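Chapter 7
Timber in the Home: Movement, Finish and Care

Learning aims

By the end of this chapter you should be able to describe how timber responds to the air around it, compare the common surface finishes used on household furniture, and draw up a simple plan of care for a table or worktop in daily use.

7.1 A material that keeps moving

Timber is often spoken of as though it stops changing once the tree has been felled. In practice it takes up moisture from damp air and gives it up again to dry air for as long as it remains in use. As it does so it swells and shrinks, and it does this unevenly. Movement along the length of a board is so slight that furniture makers usually ignore it. Movement across the width is much greater, and a wide table top that has been fixed rigidly to its frame may split in its first winter of central heating.

Makers have long allowed for this. The top is held with slotted brackets or wooden buttons, which grip it firmly but let it slide a little as the seasons change. Students who examine the underside of an older dining table will often find such fixings, and should note them before any repair is attempted. 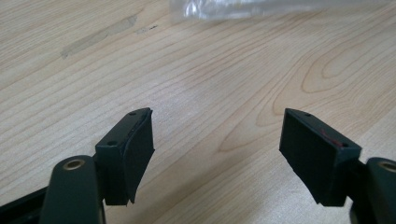
The choice of finish affects how quickly moisture passes in and out, although no finish stops it altogether. Oils soak into the surface and are easily renewed at home, but they offer limited protection against hot dishes and standing water. Varnishes form a film on top of the wood. They resist spills well, yet once the film is broken, water can creep beneath it and leave a pale or dark patch that cannot be wiped away. Wax gives a soft sheen and is pleasant to the touch - it is best kept for pieces that see little hard wear.

7.2 The Nuvcombe survey

The examples in this chapter draw on a survey of household furniture carried out in the towns of Nuvcombe and Jindidham under the direction of Yen-ting Fu. The survey recorded 670 tables, of which 500 were in use for family meals. Owners were asked how the surface was cleaned, how often the finish was renewed, and whether the table stood near a radiator or a window. Their answers are used in the exercises at the end of sections 7.3 and 7.5.

Two terms from the survey appear throughout. "Surface wear" means damage confined to the finish, such as light scratches and dull areas. "Deep wear" means damage that has reached the timber itself. The distinction matters in practice: surface wear can normally be treated by cleaning and recoating, whereas deep wear calls for sanding or filling and should be discussed with the owner before work begins.

Section 7.3 considers daily cleaning, beginning with the choice of cloth.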